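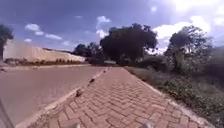
Acera de ladrillo junto a la calzada.

La acogida no termina en la frontera

El municipio de Treremdale recibió en octubre a 60 familias desplazadas por el conflicto de Ornalano. La respuesta inicial fue digna de reconocimiento: hubo techo, alimentos y atención médica desde la primera noche.

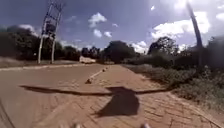 Preocupa, en cambio, lo que ha venido después. Los permisos de residencia se conceden por ocho meses, un plazo que desalienta a cualquier empleador – y también a las escuelas, que aplazan la matrícula de los menores. En el distrito de Yule, más de 11 solicitudes de reagrupación familiar siguen sin respuesta.
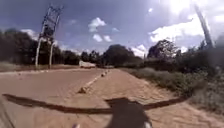
El Gobierno de Konier dispone de competencias suficientes para prorrogar esos permisos por decreto. Debe hacerlo antes de que venzan los primeros y dotar a los ayuntamientos de financiación estable.

12 de enero de 2018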